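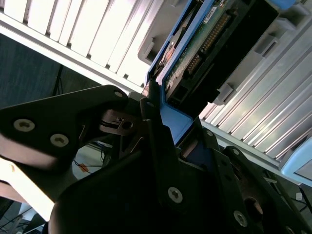
Handling Rules for Automated Drive Service

Estholm issues these pages to accompany its rules for robotic work on storage equipment. The rules apply to every site where a robot inserts or removes drives, and they were last revised in July under the direction of Pin-yu Kuo. Rule 11 governs contact during insertion. The gripper is to hold the drive by its carrier, as with the blue carrier at the bay opening, and its fingers are to stay clear of the green circuit board and the gold connector pins. Screws on the gripper plates are to be checked for tightness before each shift.

Further requirements under Rule 11:

A carrier that meets resistance in the bay must be stopped and released to a technician. A second attempt by the robot is not permitted until the bay has been inspected.

The work area beneath the chassis is to be reviewed for cables before the arm is enabled — this check is recorded by hand and signed.

Two persons trained under the Fornotar procedure must be on site during any service run. One of them remains within reach of the emergency stop.

Questions on the rules may be addressed to Arūnas Sepp, Standards Office, extension 2297. Printed copies are available in Room 53.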